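# skivlow-notices

Plain-text templates and a small rules table for companies that employ people in a country where they have no office, no payroll department and, in our case, no idea what a thirteenth-month payment was until one fell due.
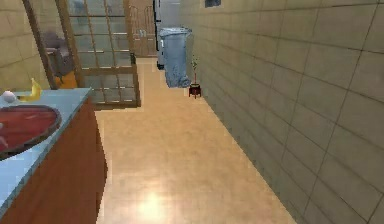
## What's in the box

Skivlow is the internal name for the paperwork side of hiring abroad at Valcombe, a company that sells scheduling software to ferry operators and has staff scattered wherever ferries go. The repository holds the notice periods, leave rules and contract clauses we use, in a form that a script can read and a tired person can also read.

- `rules/` — one YAML file per country, covering notice, probation, leave and holiday pay
- `letters/` — offer letters, contract amendments, end-of-probation letters
- `glossary.md` — what we mean by "contractor," which has cost us more than any other word in this repo
- `checks/` — the validator, plus tests nobody has renamed since the first week

The glossary is worth reading before the rules. Half the bugs reported against `rules/` turn out to be two people using "monthly salary" for different amounts of money.

## What it is not

Legal advice. Every file in `rules/` carries a `reviewed_by` field, and if that field says `none`, treat the contents as something overheard on a train. The validator prints a warning for these. The warning can be switched off with `--quiet`, and we know who you are.

It also doesn't do tax. A `tax/` folder existed for one cheerful afternoon and is still in the history for anyone who enjoys that sort of thing.

## Quick start

```
git clone skivlow-notices
cd skivlow-notices
./checks/validate rules/
./checks/letter --country=example --type=offer
```

The second script writes a letter to `out/`. Open it and read it all the way through before sending. An early version addressed a new hire as `{{first_name}}` in four separate paragraphs, and she quite reasonably signed it the same way.

## Fields

| Field | Meaning | Notes |
|---|---|---|
| `notice_employer` | Notice the company gives | In days or months, never a bare number |
| `notice_employee` | Notice the employee gives | Often different; check both |
| `probation_max` | Longest probation allowed | Leave blank if the law is silent |
| `leave_min` | Paid leave per year | Working days, not calendar days |
| `extra_pay` | Mandatory bonus months | The expensive one |
| `reviewed_by` | Who checked it | Firm or `none` |
| `review_month` | Month of last check | Older than a year gets flagged |

Units matter. "Four weeks" and "one month" look like cousins and behave like strangers, especially in February. Write down what the statute says and let the script do the converting.

## Where the rules come from

Most of the files started as notes from Khumalo, the outside firm that answers our employment questions and bills for the follow-ups. The clauses for remote staff came out of the Cevska project, our first attempt at hiring in a country before reading anything about it. Cevska produced 77 emails, one decent hire and the `probation_max` field.

We review everything in July, when the ferry people are too busy to call us.

## Known problems

1. Regional holidays aren't handled. If a country lets each district pick its own saint, you're on your own.
2. Collective agreements can override almost everything in `rules/`. There is a `collective: true` flag, and all it does is print a paragraph telling you to phone somebody.
3. Letters over 3,000 words lose their page numbers. We'd suggest shorter letters.
4. The two "fixed-term" templates disagree about renewals. Use `fixed_term_b`. We keep `fixed_term_a` so that old contracts can be regenerated, and out of superstition.

## Contributing

Open a pull request with one country per branch. Quote the source in a comment above each value, with a link if there is one, and keep the original language next to your translation. A machine translation is fine as long as you say so — we once spent a week enforcing a rule about "maternal licenses" that had nothing to do with either.

Requests that arrive after 4 on a Friday will be read on Monday, including the ones marked urgent. Particularly those.

## License

Templates and scripts are free to copy and change. The rules tables are too, but please strip out our review fields before you publish your own version, so that Khumalo doesn't get calls about a contract it has never seen.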